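Care of Hair Implements: Notes for the Household

The maintenance of hairbrushes receives little attention in most homes, and until April it received very little in mine. The present entry records the practice I have since adopted, for the benefit of readers who wrote after my earlier remarks on the bathroom cabinet. A cushioned brush is the subject throughout. Combs were covered previously and will not be treated again.

Loose hair should be removed before any washing is attempted. I use the pointed end of a tail comb, working from the outer rows inward and lifting the hair away in one piece where possible. Scissors may be used on a stubborn mat, provided the blades are kept flat to the pad. I perform this on Friday evening, at the same time as the towels.

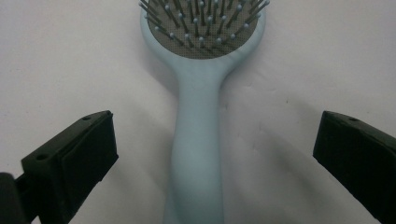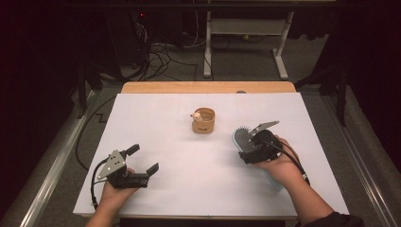 Washing is a separate matter and need not be done every week. A shallow basin of lukewarm water with a few drops of plain shampoo is sufficient; I have used the Plumora unscented variety for some time and have no complaint. The handle should not be submerged, and the brush should be held with the bristles downward so that water does not collect beneath the cushion. On a pad as dark as charcoal gray, dust and product residue tend to show early, and the small light blue tips on the pins deserve a pass with an old toothbrush, as residue gathers just below them. Rinse briefly under the tap and shake twice over the basin.

Drying requires patience. The brush is to be laid on a folded towel, bristles down, and left overnight. I do not recommend a hair dryer. An earlier brush of mine, a Lund, was dried in this manner and the cushion lifted from its frame within the month.

With regard to storage, a drawer is preferable to an open shelf. Mine is divided with a Jekier tray, 9 inches in length, which proved slightly too short for a brush with a long handle and will be replaced in due course.

A later entry will address round brushes.

Contact | Copyright Prinda Household Notes. All rights reserved. | Back to top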